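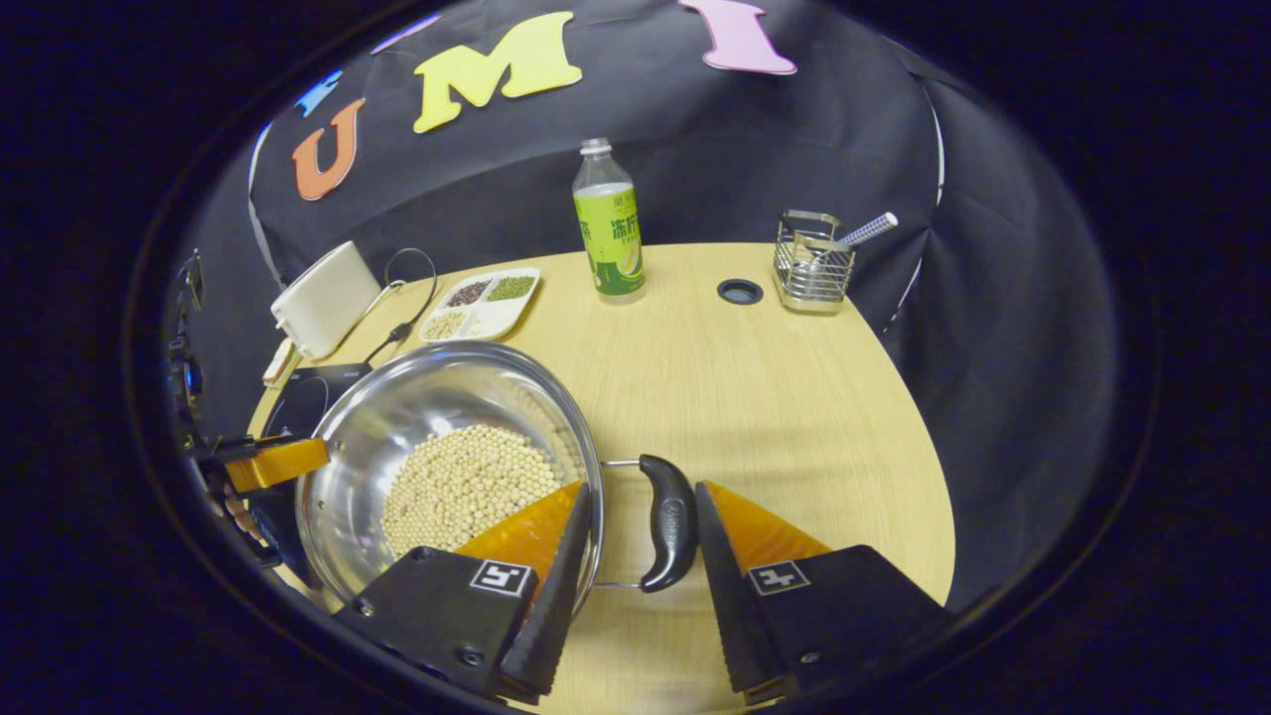
Claltness Makers' Club – Members' Stories

Soy Night
by Man-lok Chien

The gripper closed on air for the third time and Odile laughed so hard she had to hold on to the bench.

"It was close!" said Ren. "It was closer than before!"

"It was closer to the wall."

"Fine, but look at the fingers. They came together straight. Yesterday they came together like a pair of chopsticks held by a toddler."

She had to give Ren that. Yesterday's fingers had been awful. The new ones were black with the orange pads set inside, and the toothed edges had come off the printer so clean that Ren had carried one around the shop all evening, making people run a thumb along it. Even Johannes Du Plessis, who built clocks and thought anything with a battery in it was cheating, had run his thumb along it twice.

The pot of soybeans waited on the round table with its handle up. That was the whole job, as far as the club's winter showcase was concerned: get hold of a pot by the handle, lift it, set it down again, and don't lose the beans. Ren had written it on the whiteboard in December, under the name Koltimham, and the name had stuck to the project though it was only the bus stop outside Ren's apartment.

"Why soybeans?" Odile had asked back then.

"My grandmother makes soy milk. She's eighty-something and the pot is heavy. I want a thing that can take the pot."

So soybeans it was, heaped up pale yellow in the big steel pot, and after that there was no stopping Ren, who wanted the table to feel like a kitchen. On went the black cooktop. On went the divided plate, with red beans in one part and green mung beans in another, for sorting (sorting was phase two, and phase two was going to be glorious). On went the utensil holder and a bottle with a green label. Somebody's kids had left foam letters in the shop, and Ren put those up on the black cloth behind the table, in colors so bright you could find them with your eyes half shut.

"What do they spell?" Odile asked.

"Morale," said Ren, and went back to the wiring.

The wiring was the Jasden board's fault. It was a wonderful little board and it hated everybody. If you powered the left gripper first, the right one slept. If you powered the right one first, both woke up and the left one clapped. Odile had spent two evenings on the clapping. She had the log open on her laptop now and was scrolling through it with a pretzel in her mouth, and she stopped at line 2,921 and took the pretzel out.

"Ren. Come and look at the timestamps."

Ren came and looked.

"They're both asking at once," said Odile. "Left says, am I home? Right says, am I home? And the board says yes one time, and whoever hears it first gets to move."

"That's so rude."

"So I make the right one wait. Fifty-five milliseconds. Nobody's grandmother is going to notice."

She typed it in. It was a tiny change, one number in one line, and she could feel herself grinning before she even saved it. This was the part she loved, more than the printing and much more than the soldering – the moment when you had a guess, a good one, and it hadn't been tested yet. Ren had both hands in the air, away from everything, like someone being careful around a cake.

"Left first," said Ren.

Left woke up. It opened its fingers, shut them, and opened them again, very politely. Then right did the same.

No clapping!

"Oh, you beauty," said Ren, and picked up the hand-held one and brought it down over the table. The fingers spread. The curved black handle slid in between them, farther, a bit farther, until it sat level with the orange pads. On the other side of the pot the second gripper leaned in and held still.

"Don't breathe," said Odile.

"I have to breathe, I'm the one holding it."

Over by the lathe, Johannes had put down his file. Yip, the shop cat, had come out from under the drill press and sat on the instruction binder. It was almost ten o'clock and the rest of the club had gone home, and the radiator was making its popping noise, and Odile found she was holding the pretzel up in front of her like a starting flag.

"On three?" said Ren.

"On three. Ready?"

"No. Wait. Yes – yes, ready."

"One," said Odile.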